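Kontogiannis, Fostura project
January

3.2 Keeping the object map alive during bimanual packing

The planner described in Section 3.1 needs to know what is on the table before it can decide which arm should move. In our first version we rebuilt the whole object map from nothing at every planning step. It was simple and easy to debug, and it was hopeless for packing. As soon as a gripper passed in front of an object, the object vanished from the map, and the planner would cheerfully route the other arm straight through the place where it had been.

Tromero, our perception layer, now keeps a memory. Each object has a label, a rough outline, a pose and a confidence score that fades when the object is hidden and recovers when it is seen again. An object leaves the map only if its last known place is in clear view and nothing matches it there. The rule takes a few lines of code, and we were delighted by how much trouble it removed!

Cups show the problem well. A cup in a gripper and a cup in a stack look much the same to the detector, but the planner has to treat them quite differently: one is part of the arm's own shape, the other is something to avoid. Figure 4 shows a cup held in front of the gift bag while the stack stands further to the left.

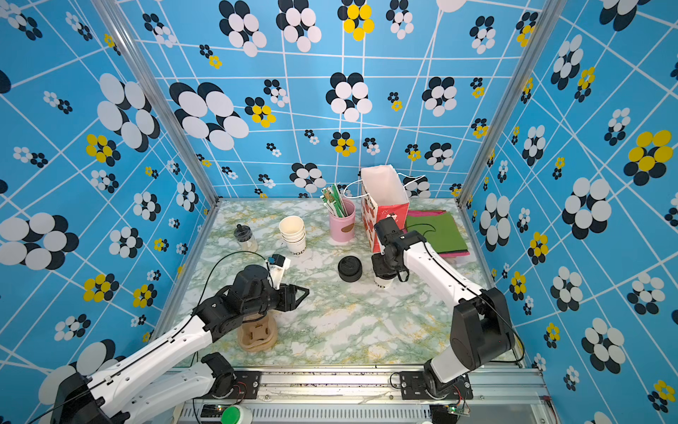

Figure 4. Right arm holding a paper cup in front of the gift bag. Tromero attaches a held object to the arm model and keeps the stack as a separate entry.

Attachment is decided by two signals, the width of the gripper opening and the motion of the image region between the fingers. We tried each signal alone and neither was good enough. Width is fooled by thin things such as felt or cloth, where closed fingers and a successful grasp give almost the same reading. Motion is fooled whenever the arm pauses. Together they work nicely, and we tuned the threshold on 928 labelled grasps taken from our own logs.

The second part of the work concerns the motion planner, Flatach, which shares one map between two arms. Each arm reserves a volume of space ahead of its current motion, and the other arm must plan around it. Reservations are short, so a blocked arm can try again quickly without asking for a full replan. We draw up to 2,000 candidate paths per request and stop early once a path clears every reserved volume with a safe margin.

Deep containers need extra care. A bag is an obstacle from the side and a target from above, so Flatach stores it as four thin walls and an open top. Its handles are the awkward part (they are soft, and they end up in a different place after nearly every contact), so we pad the opening and ask the perception layer for a fresh outline before each insertion. The layout in Figure 5 is a favourite test of ours, with a gripper close to the bag on one side and the other arm reaching for the fabric at the back.
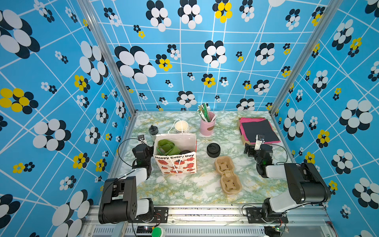 Figure 5. Left gripper beside the gift bag, right gripper reaching towards the fabric stack. Each arm plans against the space reserved by the other.

Fabric is still the weakest case. Tromero gives a stack a single outline and a single height, and it cannot yet say where one sheet ends and the next begins. For now the planner picks a grasp point near an exposed edge and accepts that it may lift more than one layer. We are very keen to replace this with a proper edge model, and Section 5 sets out the first steps.

Last updated: January, 16:40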